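Unit 4: Patterned wallpaper in small spaces

Set reading: Hưng Ngô, course notes, section on repeats and corners.

4.1 Scale of the print

A dense print leaves little ground colour showing. On a small wall the largest motif sets the apparent scale, so measure that first. Dark grounds such as teal show white paper edges at the seams; tint the edges before pasting.

Where three walls and an upper panel carry the same floral, the horizontal surface should be of lower contrast. Grey marble patterning with faint white veining meets this condition. A single plain object in yellow is enough to judge how an accent reads against pink and orange flowers.

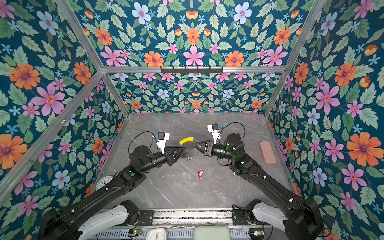

4.2 Corners

Do not wrap a full width around an internal corner. Cut the strip to overlap by a few millimetres, then hang the offcut to a fresh plumb line. Some loss of match is expected and is least visible in leafy prints.

4.3 Exercise

Using sample 3718 (Flaller), draw a cutting plan for three walls, each 60 cm wide. Mark every seam and state the waste.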